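Skukby Shed, notes from the October get-together

Taken by me again, as I was the only one with a pen. We started at 7.15 pm, or near enough, once the kettle had been found. Ryota Matsuda was in the chair (the good one, with arms). Apologies from the Holtau lot, who had the van booked elsewhere.

Last month's notes

Read out and agreed, apart from my spelling of Purkureck, which I had managed to get wrong in two different ways. Put right now. The matter of the squeaky door was carried over again!

Money

We have £214 left in the arm pot after buying the cable and the second lot of connectors. Ryota would like to keep most of it back for a spare motor for the elbow, and I think he's right – we had such a long wait for the last one. I asked if we could stretch to a decent lamp for the bench and was told to bring one from home. Fine, I will.

The arm

This took up most of the evening, as it always does. For anyone who missed September, Purkureck is the name we've settled on for the whole sorting job, arm and tray and all, and Tyagi is the program that tells it where to go. Ryota has been running Tyagi on the simulated bench at home so that we don't bend anything real, and he brought his laptop along to show us how far he'd got.

The last long run was 1000 moves, and he had the log up on the wall for us. It stopped itself 3 times, always on the way back towards the bin. Ryota thinks it's the wrist turning the long way round when the short way would do perfectly well. I said I do that myself with screwdrivers and this was not minuted, except that I'm the one doing the minutes, so it is.

We had a good long natter about the cable. On the simulated arm it runs along the link from the shoulder and then hangs in a loop down past the wrist, over the tray, and I really don't like it hanging there on the real one. I'd much prefer it clipped up nearer the gripper. Ryota would like some slack left so the wrist can turn, which I do see. We agreed to try two clips and a shorter loop, and he'll change the model to match before we cut anything.
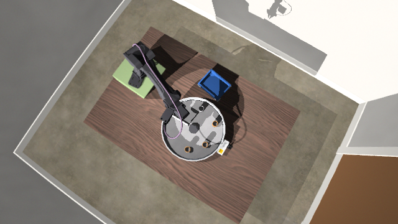
Then there was the question of where the bin should live. I quite like the blue one close to the tray as it is, so the arm hasn't far to travel, but Ryota wants to try it further along the table and see what that does to the stops. He'll run it both ways and send the logs round. The green block is staying put for now, and so is the table. I did ask if we could have a nicer table in the simulation and got a look.

The log file is up to 1061 lines and badly needs a tidy. I've said I'll go through it, provided somebody shows me what half of it means.

Jobs

Ryota: shorten the cable loop in the model, try the bin in both places, price up the elbow motor.
Me: cable clips, lamp, tidy the log, type this up (done!).
Holtau: please bring back our long extension lead.

Any other business

The biscuits ran out before eight and feelings ran high. It's Holtau's turn to bring them next month. We finished at 9.20 pm and I locked up.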